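Last revised Sunday, October 19, 2025. Applies to interior timber tops finished with a penetrating oil. Do not use this procedure on polyurethane or two-pack finishes.

# Re-oiling a timber benchtop

An oiled top needs recoating when water no longer beads on the surface. Put a teaspoon of water on the most heavily used section and leave it for 10 minutes. If the timber darkens under it, recoat. If the water sits proud and wipes off clean, wait and test again in a few months.

## Materials

- Penetrating hardwax oil (the quantities on this page are for Jõgi Clear Matt)
- Abrasive discs or sheets, 180 and 240 grit
- White non-abrasive pad
- Lint-free cotton cloths
- Low-tack masking tape
- Nitrile gloves
- Metal bucket with water, for used cloths

## Preparation

1. Clear the top and wash it with warm water and a few drops of neutral detergent. Rinse and leave overnight.
2. Mask the wall where it meets the timber. Oil wicks into flat wall paint and leaves a yellow line that has to be painted out.
3. Sand with 180 grit, following the general direction of the grain.

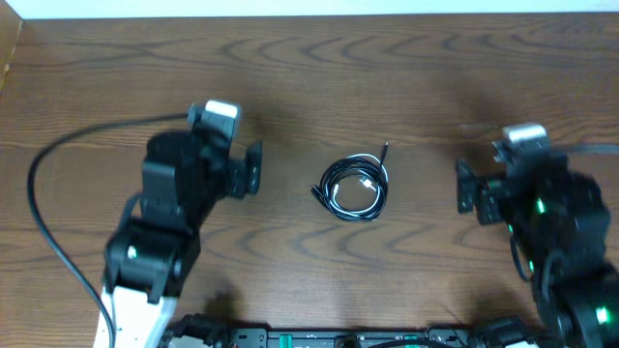

4. Change to 240 grit and repeat. Going finer than 240 burnishes the surface and reduces oil uptake.
5. Vacuum with a brush head, then wipe with a barely damp cloth. Allow one hour to dry.

Stains that survive 180 grit are usually iron or tannin marks. Treat them with oxalic acid before oiling, following the label, and neutralize completely. Yanti Pelupessy's notes on oxalic acid are filed under Stain Removal.

## First coat

1. Stir the tin. Shaking introduces bubbles.
2. Pour a small amount onto the white pad and work it in with overlapping strokes. Coverage on previously oiled timber is up to 224 mL for a standard kitchen run.
3. Wait 10 minutes, then wipe off everything that has not soaked in. Excess oil cures tacky and collects dust.
4. Check the back edge along the wall with a torch held low. Wet patches show as bright streaks.
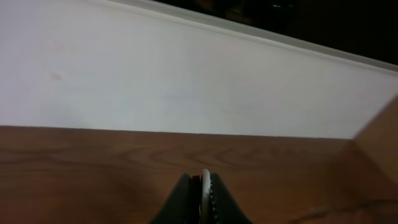
## Second coat

Leave the first coat overnight with the windows open. Apply the second at half the quantity and wipe off after 10 minutes. Pull the masking tape while the oil is still fresh, at a low angle and away from the wall.

## Curing and disposal

Light use is possible after 3 days. Keep standing water, hot pans and rubber-footed appliances off the top until the oil has reached full hardness, per the tin.

Oil-soaked cloths can self-heat and ignite. Submerge them in the metal bucket immediately, then lay them flat outdoors to dry before disposal.

## Revision notes

- August: wiping time changed from 15 to 10 minutes after testing by Gerrit Verbruggen.
- Current: oxalic acid paragraph added; metal bucket moved to the materials list.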